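Zwischenbericht zum Vorhaben Votemer
Steckplatten mit wechselbaren Einschüben für die Montageausbildung

Zuwendungsempfänger: Clultis Lehrmittelbau
Fördergeber: Torkbridge Stiftung
Projektleitung und Bericht: Mireille Pichon
Stand: März 2026

1. Gegenstand des Berichts

Der Bericht umfasst die zweite Förderphase von Votemer. Ziel der Phase ist eine Steckplatte, auf der Auszubildende das Fügen von Schiene und Aufnahme üben können, ohne dass nach wenigen Wochen Teile ausgetauscht werden müssen. Grundlage ist der bewilligte Arbeitsplan einschließlich der Änderung, der die Stiftung im Herbst zugestimmt hat. Die Änderung betraf den Einschub, der jetzt in einem Stück mit dem Griffblock gedruckt wird.

Ausgaben und Personalstunden sind im getrennt eingereichten Zahlenteil aufgeführt. Hier geht es um den Sachstand.

2. Stand der Platte

Die graue Grundplatte liegt in der Fassung vor, die auch in die Kleinserie gehen soll. Sie wird flach gegen ein geripptes Aluminiumpaneel gesetzt und oberhalb durch ein waagerecht laufendes Aluminiumprofil begrenzt. Die frühere Befestigung auf einer Tischplatte ist entfallen. Sie hatte sich beim Einschieben von unten nach oben durchgebogen, so dass die Aufnahmen leicht verkippten und der Sitz des Einschubs von Platz zu Platz verschieden war.

Mit dem Paneel als Rücken tritt das nicht mehr auf. Der Nachteil ist das Gewicht. Eine komplette Platte mit Paneel lässt sich von einer Person tragen, aber nicht bequem, und in den Schränken der beteiligten Werkstätten muss das untere Fach dafür freigehalten werden. Eine leichtere Ausführung wurde geprüft und wegen der Kosten für das Profil zurückgestellt.

Die Kanten der Grundplatte werden inzwischen vor dem Verschrauben entgratet. Das war im ursprünglichen Ablauf nicht vorgesehen und kostet je Platte etwas Zeit. Die Werkstatt hat darum gebeten, den Schritt beizubehalten.

3. Aufnahmen

Die Aufnahme ist ein rechteckiges graues Gehäuse mit einem Schlitz, in den die Schiene des Einschubs geführt wird. In der ersten Phase war das Gehäuse zweiteilig und verschraubt. Jetzt ist es einteilig und wird auf die Platte gesetzt. Der Schlitz ist an der Einführseite leicht aufgeweitet.

Das Maß des Schlitzes war der aufwendigste Punkt des Halbjahres. Die ersten Gehäuse aus der neuen Form waren zu eng, die Schienen klemmten bereits auf halber Strecke. Nach der Korrektur der Form saßen sie zu lose und rutschten bei senkrecht gestellter Platte unter dem Gewicht des Griffblocks zurück. Die dritte Korrektur hat ein brauchbares Ergebnis gebracht. Aus dieser Lieferung wurden 110 Gehäuse einzeln geprüft, 7 davon lagen außerhalb der Toleranz. Die beanstandeten Teile stammen alle aus demselben Formnest. Der Formenbauer Holroyd hat das Nest nachgearbeitet und Ersatz geliefert.

Eine offene Frage ist die Farbe. Gehäuse und Grundplatte sind beide grau, und aus den Werkstätten kam der Hinweis, dass sich der Schlitz bei schlechtem Licht wenig abhebt. Wir haben ein helleres Grau bemustert, die Entscheidung darüber aber noch nicht getroffen. Für die Ausbildung kann es auch erwünscht sein, dass man genau hinsehen muss. Die Ausbilder sind in diesem Punkt nicht einer Meinung.

4. Einschübe

Der Einschub ist blau und besteht aus der schmalen, etwas helleren Schiene, einer abgerundeten Lasche und einem kastenförmigen Block zum Fassen. Die Lasche hat eine matte Oberseite erhalten. Die glänzende Ausführung der Vorserie war nach kurzer Zeit verkratzt.

Die Breite des Blocks wurde nach den Rückmeldungen aus der ersten Phase verringert. Wer mit Handschuhen arbeitet, kann das Teil nun an beiden Seiten fassen, ohne an die benachbarte Aufnahme zu stoßen. Bei der Lasche ist die Form unverändert. Am Übergang zwischen Lasche und Block bleibt eine schmale Fuge sichtbar. Sie ist durch den Druckvorgang bedingt und für die Funktion ohne Bedeutung, sammelt aber Staub. Die Reinigung mit Pinsel wird in die Gebrauchsanleitung aufgenommen.

Bei der Dauerprüfung wurde ein Einschub 800 Mal gesteckt und gezogen. Die Schiene zeigte danach helle Laufspuren an beiden Flanken, der Sitz in der Aufnahme war noch fest. Die Prüfung lief mit einem einzelnen Teil und ist daher nur ein Anhaltspunkt. Eine Wiederholung mit mehreren Einschüben aus verschiedenen Druckläufen ist vorgesehen, möglichst mit Teilen, die vorher schon im Unterricht waren.

Der Metallstift an der Schiene bleibt. Zwischenzeitlich war überlegt worden, ihn durch eine angedruckte Nase zu ersetzen, um einen Arbeitsgang zu sparen. Im Versuch brach die Nase bei schrägem Ansetzen ab, der Stift hält dagegen auch ungeschicktes Einfädeln aus. Er wird eingepresst und nicht geklebt. Die Bezugsquelle ist gesichert, die Mindestmenge liegt allerdings über unserem Jahresbedarf, und der Rest muss eingelagert werden.

5. Erprobung in den Werkstätten

Die Platten sind in 2 Ausbildungswerkstätten im Einsatz. In der einen werden sie als fester Teil der Grundausbildung verwendet, in der anderen bisher an einzelnen Tagen, wenn Maschinen belegt sind. Die Rückmeldungen sind deshalb nur eingeschränkt vergleichbar.

Beide Werkstätten berichten, dass das Ansetzen der Schiene die eigentliche Schwierigkeit ist. Ist die Spitze einmal gerade im Schlitz, lässt sich der Rest ohne besondere Kraft schieben. Wird schräg angesetzt, verkantet die Schiene, und viele drücken dann stärker, obwohl sie zurückziehen müssten. Die Ausbilder halten das für einen nützlichen Lerninhalt und lassen die Übung zunächst ohne Erklärung ausführen.

Bemängelt wurde das Übungsblatt. Die Reihenfolge der Schritte stimmte nicht mit der Platte überein, es war noch auf die zweiteiligen Gehäuse bezogen. Eine überarbeitete Fassung ist verteilt. Außerdem wurde gewünscht, dass die Aufnahmen am Rand der Platte nummeriert werden, damit sich Aufgaben leichter stellen lassen. Dafür ist eine Gravur vorgesehen. Aufkleber wurden getestet und lösten sich an den Ecken.

Eine Werkstatt hat die Platte zeitweise liegend verwendet. Dafür ist sie nicht ausgelegt, der feste Sitz der Einschübe ist in dieser Lage kein Kriterium mehr, und die Übung wird deutlich leichter. Wir nehmen in die Anleitung auf, welche Stellung für welche Aufgabe gemeint ist.

6. Abweichungen vom Arbeitsplan

Die Korrekturen an der Form haben den Beginn der Kleinserie verschoben. Geplant war, sie innerhalb des Berichtszeitraums abzuschließen. Tatsächlich sind bisher nur die Grundplatten und die Gehäuse vollständig vorhanden. Die Einschübe werden laufend gedruckt, die Stifte fehlen noch an einem Teil der Schienen.

Nicht begonnen wurde das Arbeitspaket zur Aufbewahrung. Vorgesehen war ein Kasten mit Fächern, in dem die Einschübe nach Länge sortiert liegen. Zurzeit liegen sie in Schalen neben der Platte. Das reicht für die Erprobung, führt aber dazu, dass Teile verloren gehen oder zwischen den Sätzen vertauscht werden. Das Paket wird in den nächsten Abschnitt übernommen, Mittel dafür sind noch nicht abgerufen.

Früher als geplant fertig wurde die Zeichnungsablage. Alle Maße von Platte, Gehäuse und Einschub sind jetzt in einem Satz zusammengeführt und tragen denselben Änderungsstand. Ältere Zeichnungen sind gesperrt.

7. Nächste Schritte

Bis August sollen die Einschübe der Kleinserie vollständig mit Stiften bestückt und die Platten an die Werkstätten ausgeliefert sein. Parallel läuft die Wiederholung der Dauerprüfung. Sollte sich dabei ein stärkerer Abrieb an den Flanken zeigen, wird die Schiene in einem anderen Material gedruckt. Ein Muster dafür liegt vor, ist aber noch nicht in einer Aufnahme erprobt worden.

Über den Farbton der Gehäuse wird entschieden, bevor Holroyd die nächste Charge auflegt. Der Kasten für die Einschübe wird zunächst als einfaches Muster aus Restmaterial gebaut und in einer der Werkstätten ausprobiert. Erst danach werden Angebote eingeholt.

8. Anliegen an den Fördergeber

Wir bitten um Zustimmung, die für Form und Nacharbeit angefallenen Mehrkosten aus dem Ansatz für Reisen zu decken. Der Ansatz wird nicht ausgeschöpft, da die Besuche in den Werkstätten mit den Auslieferungen verbunden werden konnten. Die Gesamtsumme ändert sich dadurch nicht. Der Antrag auf Umwidmung liegt dem Zahlenteil bei.

Für Rückfragen zu Aufnahmen und Einschüben steht die Projektleitung zur Verfügung. Muster von Gehäuse und Einschub können auf Wunsch zugeschickt werden.

Mireille Pichon
Clultis Lehrmittelbau

Anlage

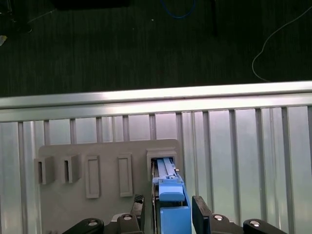 Abb. 1: Blauer Einschub mit der Schiene in der grauen Aufnahme, rechts an der Schiene der Metallstift.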